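Getting the hard drive out of an old tower

Before the tower goes off to e-waste, take the drive out. Yours has 12 years of tax returns on it and a folder called "new folder (2)", and neither should travel.

Shut down, unplug, then hold the power button for 8 seconds. Side panel off. Put the screws in a mug, and don't drink from the mug.

Look for the caddy. In this one it's blue plastic, and the drive sits in it with its green circuit board facing out. Unplug the power and data cables by the plug, never by the wires, however satisfying the wires look.
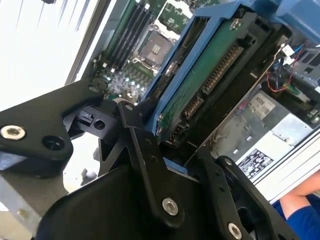

Drive in its blue caddy, motherboard and empty CPU socket behind.

Caddies come out in whatever way the maker thought was funny that year. Squeeze the sides first, then look for a latch. Once it's free, undo the screws holding the drive and keep them with it - replacements cost more than they should, and the Savolainen kit of 200 has every size except yours.

Work somewhere with a plain background and decent light. Mine is the back bench at the Melelport shed, corrugated metal and all, and a dropped screw there is gone until June. 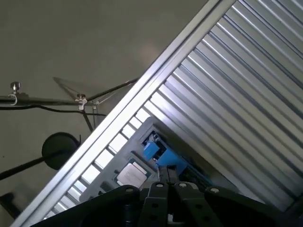
Corrugated panel and aluminum bar, with the black rod and clamp off to the left.

Label the drive, bag it, and put it in a drawer you'll remember. You won't, so label the drawer too.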